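Fidwood Residents' Page -- Questions About Parcel Delivery

Last updated: Tuesday, April 6, 2021

Who brings the parcels to Fidwood?

Since February all parcels for our streets come with Dronari. Letters are still delivered by the normal post and nothing is changed there.

At what hour does the van come?

Between 9 and 5 on working days. The driver cannot promise an exact hour, so please do not call the depot to ask for it.
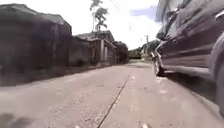 If you are not at home, the driver leaves a card with a number of four digits. Keep this card -- without it the pickup point will not give you the parcel.

Where is the pickup point?

At the Muñoz grocery, 92 Kotano Street. They keep a parcel for 5 days and then it goes back to the sender. 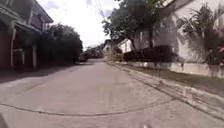 My house number is not easy to find. What can I do?

Please put the number where a driver can read it from the road, and write it also on your mailbox. Numbers 3760 and 3771 were mixed up several times already. On a two-story house with a roof that projects, like the one at the left, a number placed high under the eave stays in the shadow, so better put it near the door.

Can I refuse a parcel?

Yes. Tell it to the driver before you sign. After signing you must arrange the return with the shop where you bought it.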